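Section 4: Setting Up Your Prisness Under-Counter Water Softener

9 min read

By now you should have the unit out of its carton and the two hoses laid out flat somewhere warm, so that they have a chance to uncurl. If you skipped ahead to get here (we understand, everyone wants to reach the part with the wrench), please go back and do the hoses first. A stiff hose fights you the whole way, and a relaxed one slips on with your fingers.

This section covers a single bathroom sink. If you are fitting the larger Drirnia cabinet model, the steps are the same up to step 6, and after that you should follow the sheet that came taped to the lid.

What you will need

An adjustable wrench, a bucket, an old towel, a flashlight, and the small bag marked B. Bag A is for the wall bracket and you can leave it closed for now.

Before you begin

CAUTION: Turn off both the hot and the cold valves under the sink, then open the faucet and let it run until it stops. The softener goes on the cold line only. Hot water will ruin the resin inside the cartridge, and the warranty does not cover it.

Connecting the unit

1. Clear out the space under the counter. Take everything out, even the things at the back you have been meaning to throw away, and wipe the floor of the cabinet so that a drip will be easy to spot later.

2. Put the bucket under the cold valve and lay the towel around it. Loosen the existing supply hose at the valve end. A cup or so of water will come out, and that is fine.

3. Push one of the washers from bag B into each end of the blue hose. They should sit flat. If one of them sits crooked, take it out and try again, and please don't be tempted to double them up.

4. Screw the blue hose onto the valve by hand until it stops, then give it a quarter turn with the wrench. Do the other end the same way, onto the port marked IN.

5. Connect your original supply hose to the port marked OUT. It should reach without stretching. The softener needs to stand within 17 inches of the valve, and if your cabinet won't allow that, a longer blue hose can be ordered as part 909.

6. Stand the unit upright with the dial facing you. It is surprisingly easy to put it in backward, and then you will be kneeling on the floor with a hand mirror every time you want to change the setting.

NOTE: If your sink is set into a stone countertop, go gently when you lean on the front edge. A long counter can feel as solid as a sidewalk and still have a thin spot beside the basin, and it is kinder to your back to sit on a low stool anyway.

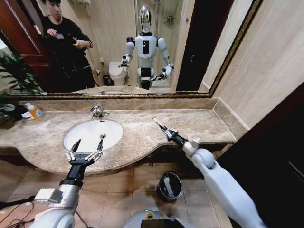 7. Open the cold valve slowly, a little at a time, and listen. You will hear the cartridge filling, a sort of gurgle that goes on longer than you expect. Wait until it goes quiet before you open the valve the rest of the way.

8. Run the cold faucet for 10 minutes. The water may look cloudy or faintly yellow at first — this is resin dust, and it clears. Don't drink it or brush your teeth with it until it runs clear.

9. Dry every joint with the towel and then run a bare finger around each one. If you feel any damp, tighten that joint by another eighth of a turn and check again after a cup of coffee.

Setting the dial

Use the test strip from bag B and match its color to the card. For a reading up to 245, set the dial to 2. For anything higher, set it to 3. Setting 1 is meant for homes that already have a softener on the main line, and most people will never need it.

CAUTION: Never turn the dial while the faucet is running. Close the faucet, turn the dial until it clicks, and open the faucet again.

Spots on glass and chrome should start to ease off after a few days, though old ones will need a wipe with white vinegar on a soft cloth. Keep the vinegar away from marble — it leaves dull marks that don't come out.

Comments (3)

Sangkhawat: My hose came with only one washer in the bag. I wrote in and they sent two more, but it took until February.

tubandtile: Step 6, yes. I did put it in backward. Moving it took five minutes and a lot of muttering.

Asia: Does the 909 hose fit the older model too? Mine has the gray ports.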